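THE LITTLE ARM THAT PUSHES: a month with the Altwood bench kit

I've wanted a robot arm of my own since I was small enough to be told off for taking the toaster apart, so when Altwood offered me the use of its bench kit for the whole of July, I'd cleared my diary before I got to the end of the email!

The idea is simple. You get the blue table full of holes, a wooden board to bolt on top, a bag of plastic shapes and one dark, blunt finger on the end of the arm. It can't pick anything up. It pushes. You'd think that would get dull (my family certainly did), but try getting a star to go where you want with a single finger and you'll soon see why I was up past midnight.

The software comes from Damora and it's lovely once it's running. Getting it running took me 19 goes. The manual is 107 pages long and puts the set-up steps near the back, after a chapter on cleaning, so do start there. I also found cylinders far harder than cubes, as they roll about the moment they tip over.

Now, the money. Hire is £273 a month, or you can buy the extra shapes and a second board for £794, and that second figure made me wince. Rullilis does a cheaper board, but the bolt holes didn't line up with mine and I wasn't going to take a drill to it.

Would I hire it again? Yes, and I'd ask for two months. I was only just getting good at sorting the shapes into groups when the van came, and I'm still cross about the blue triangle.

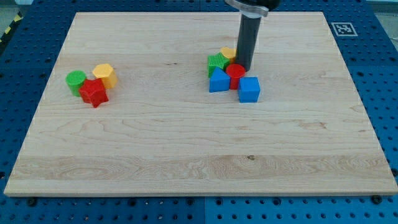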